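Will you catch a cold if you don't wear a coat?
Body Questions, by Ebere Ogundipe

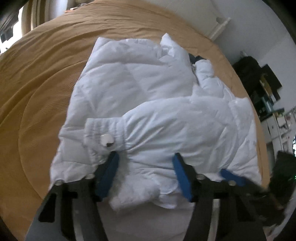 A white puffer jacket with a gathered cuff and a silver snap.

Somebody has probably told you this one. You were halfway out of the door in December and a voice behind you shouted, "Put a coat on or you'll catch a cold!" Perhaps the voice was your dad's. Perhaps it was your gran's, and she said it as if it were a law of the universe.

Is she right? Grown-ups say a lot of things about colds, and they say them in a very certain voice. A certain voice is no proof of anything. We are going to go through the things people say and ask the same question each time: how do you know?

What a cold is

A cold is an infection in your nose and throat. It is caused by a virus, and a virus is a germ so tiny that you can't see it even with the microscope in your school science cupboard. There are lots of different viruses that can give you a cold. The ones that do it most often are called rhinoviruses. "Rhino" comes from the Greek word for nose, and that's how the rhinoceros got its name too.

A virus can't do much by itself. It has to get inside one of your cells, which are the very small living parts you are built from. Once it is in, it makes the cell turn out copies of the virus. The copies get into more cells, and your body notices and starts to fight back.

A lot of what feels horrible about a cold is your body doing the fighting. The lining of your nose swells up, so it feels blocked. It makes extra snot (doctors say mucus, but they mean snot), and that drips down the back of your throat and makes you cough.

So no virus, no cold. You could stand on top of a freezing mountain in your pants, and if there was no cold virus up there with you and none in you already, you would not get a cold. You would get dangerously chilly, so please don't.

Then why do we get more colds in winter?

This is a fair question, and your gran might ask it. Colds do go round more in autumn and winter. If cold weather has nothing to do with it, how come?

Scientists have several ideas, and they don't all agree on which matters most. One idea is that in winter we stay indoors with the windows shut, breathing the same air as everyone else. Another is that some viruses last longer when the air is cool and dry. School may be part of it as well. When term starts, lots of children who have been apart all summer are suddenly sharing tables and pencils.

There is one more idea, and here your gran may get a point. Some experiments suggest that when the inside of your nose gets cold, it becomes a bit worse at fighting viruses off. There was also a study where people sat with their feet in cold water, and more of them said they had cold symptoms in the days afterwards than the people who kept their feet dry. Does that prove it? I don't think so. Saying you have a sniffle is different from a test that finds the virus, and other studies that chilled people found no difference at all.

The best answer I can give you is that cold weather can't give you a cold by itself, it might make it a little easier for a virus to get going, and we are not completely sure. Be a bit suspicious of anyone who tells you they are.

Wear the coat anyway. Being warm is nice.

Things people swear by

When I visited a school in Ernden, I asked a class of 18 children what their families do to stop a cold. I had a whole page of answers in no time. Let's look at a few.

"Vitamin C stops colds." Lots of people have tested this. For most people, taking extra vitamin C every day doesn't stop them catching colds. It may make a cold a tiny bit shorter if you were already taking it before you got ill. Starting once you're sneezing doesn't seem to do much. Oranges are still a good thing to eat.

"If your snot goes green you need antibiotics." No. Snot often changes colour during an ordinary cold. The green comes from some of your own white blood cells, which have a greenish stuff in them that they use for attacking germs. Antibiotics are medicines that work on bacteria, which are another kind of germ. They do nothing to viruses. If a doctor doesn't give you any for a cold, the doctor isn't being mean.

"Going out with wet hair does it." Same answer as the coat, really. Your hair has no virus in it just from being washed.

"Honey helps a cough." This one does a bit better. There are some studies with children where honey seemed to make coughing at night less of a bother. It doesn't cure the cold. And babies under one year old must never have honey, because it can make them very ill.

"Milk makes more snot." People have checked, and it doesn't look as if it does. Milk can feel thick in your mouth for a moment, and that might be where the idea came from.

The trick that fools nearly everyone

Two of the children in that class, Ilze and Eglė Juška, are sisters, and they told me about a drink their uncle makes with ginger and hot lemon. Ilze said it works every time. Eglė said, "But you always get better anyway."

I was very pleased with Eglė. Colds go away by themselves, usually in a week or so. Most people try a cure when they feel at their very worst, and after the worst day the next few are usually better. So whatever you did on the worst day looks like magic. You could wear a sock on your ear and it would seem to work.

How could you find out if the ginger drink does anything? You would need a lot of people with colds. You'd give the ginger drink to half of them, chosen by luck, like tossing a coin. The other half would get a drink that tasted just the same but had no ginger in it, and none of them would know which one they had. Then you'd see whether one group got better sooner. That is called a trial. It's slow and fiddly, and it's the best way we have of not fooling ourselves.

Tarmo Hunt, their teacher, wanted to know about a fizzy tablet called Prerkora that he had bought. The box said it "supports your natural defences". Read that again slowly. Does it say it stops colds? Does it say it makes them shorter? It doesn't say either. When words on a packet sound lovely, try to work out what they are promising you. Sometimes you'll find there's nothing there.

What does help, then?

These are duller than ginger and cost less than fizzy tablets.

Wash your hands with soap before you eat and after you blow your nose. Viruses get on your fingers, and then your fingers go to your nose and eyes far more than you think.

Cough and sneeze into a tissue and put the tissue in the bin. Your sleeve will do if there isn't one.

Don't share cups with someone who is full of cold.

Open a window now and then, even if people moan.

Will doing all this mean you never get a cold? No. Children get several every year, and small children who have just started nursery can seem to have one that never stops. You could do everything right and still catch one off the person next to you.

If you have one already, have plenty to drink and rest when you're tired. Only take medicine if a grown-up who looks after you gives it to you, because some cold medicines aren't safe for children.

When to tell a grown-up straight away

Most colds are just a nuisance. Tell someone at once if it is hard to breathe, if your chest hurts, if you have a bad headache with a stiff neck, or if you feel much worse after you had started to get better. If you have asthma, say so early, as colds can set it off. It doesn't matter if it ends up being nothing.

Words to know

Virus: a tiny germ that has to get inside cells to make copies of itself.
Bacteria: germs made of a single cell. Some make you ill and many don't.
Mucus: snot, and the slippery stuff like it in other parts of your body.
Trial: a fair test to see if a treatment works.

Next time: does reading in the dark hurt your eyes? Sarmīte Ozoliņš wrote in to ask, and she says her mum is quite sure that it does.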